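General Discussion > Shop Rules and Good Practice
Thread: Written rules for hand-held gripper work in a shared hall, how strict are yours?

estov_floor
Posted 13/03/2022

Hello everybody, long-time reader and not much of a poster, so please bear with me because this will run on a bit. We do cloth handling with hand-held grippers at our place in Skokilley, mostly folding and spreading on a bed, and the wheeled robots share the same hall with us. For a long while we got by on good manners. Then we grew, and now I've been asked to turn the good manners into a rule sheet that fits on one page (ha!). 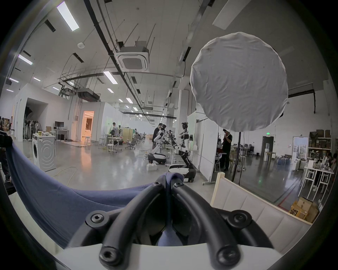 My first draft has a section on floors, and it's the one I keep rewriting. The people who drive the mobile bases want clear lanes, and I'm with them all the way on that. But our lamps and appliances need power, and power means cords. You can see the tangle of cable lying on the floor in front of the washing machine, and I'd like a rule that deals with that sort of thing without making everyone stop work every ten minutes to tidy. What I have now is "no cable crosses a driving lane unless it is under a cover, and slack is coiled against the wall." Is that too soft? Do you write down a lane width? I'd love to hear what other shops do.

The second section is on starting and stopping. I wrote that the person holding the gripper says "start" and "done" out loud, every single time, and that no one touches the cloth in between unless they are part of the task.

wodeck_ann
Reply #2

Oh, I enjoyed reading this, it took me right back to our own first sheet! My two cents: your cable rule is good, keep it just as it is. We tried a lane width once and folks spent more time with the tape measure than with the grippers.

I'd push back on the talking, though. In a big hall with several groups going, everybody saying "start" and "done" turns into soup, and people answer calls that weren't meant for them. We use a nod and a raised hand within the group and save voices for "stop." That way, when somebody does shout, every head turns.

bolt_and_biscuit
Reply #3

Have to disagree with #2, with all the love in the world. A nod is no good to a person who is looking down at their fingertips, and that's where you look when you're pinching a fold of cloth. Say it out loud. Say the group name first if you're worried about mix-ups.

While I'm here, please add a line about checking the finger bolts. Ours is every 300 grasps, plus once at the beginning of the session whether it needs it or not. We were sloppy about it until one logbook got to 1294 with no check written down, and I still get teased over that one.

estov_floor
Reply #4

Thank you both, this is so helpful. I think I'll go with voices plus the group name, and keep "stop" as the one word anybody in the hall may call, visitors included.

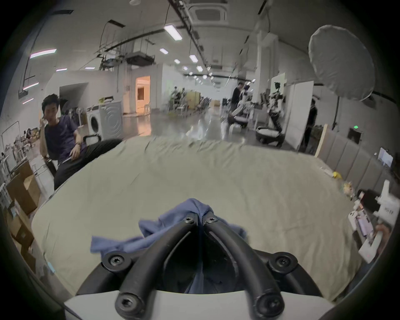
The bolt check is going in too. I had it down as every 50, which my coworkers told me (kindly, but firmly) was never going to happen. 300 sounds like something tired people will really do. Do you retire the fingers after a certain number, or just go by how they look?

bolt_and_biscuit
Reply #5

We swap at 2000 and keep the old pair for practice. Some of them still look fine by then and it does feel wasteful, I admit.

bjarnason_bench
Reply #6

Chiming in from the Bjarnason shop. We don't swap by number at all and I'd be a little sad to see that become the standard. Cloth is gentle on fingers. If you were picking up castings, sure. Look at the pads, feel for play in the joint, and write down what you found.

What I would put in bold is a rule for two grippers on one piece of cloth. Agree before you start who leads and who follows, and the follower lets go first if anything snags. We also label every unit left or right so the logs don't get crossed. Last June we had a whole batch of notes with the hands swapped, and sorting it out was no fun for anyone.

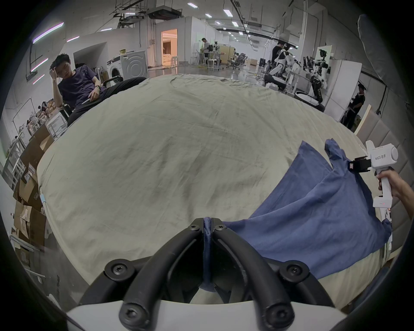 One more for your sheet: phones. Put them away if you're holding a gripper. Folks sitting out a turn can do as they like as long as they stay out of the lanes.

wodeck_ann
Reply #7

Seconding the leader and follower rule, that's a good one and I'm stealing it. Still not sold on the shouting!

estov_floor
Reply #8

Ha, fair enough. The draft has now spilled onto a second page, so I'm going to shrink the type and hope for the best. I'll post the whole thing in this thread once the base drivers have had their turn with the red pen. If anyone has wording for visitors that doesn't sound grumpy, please send it my way.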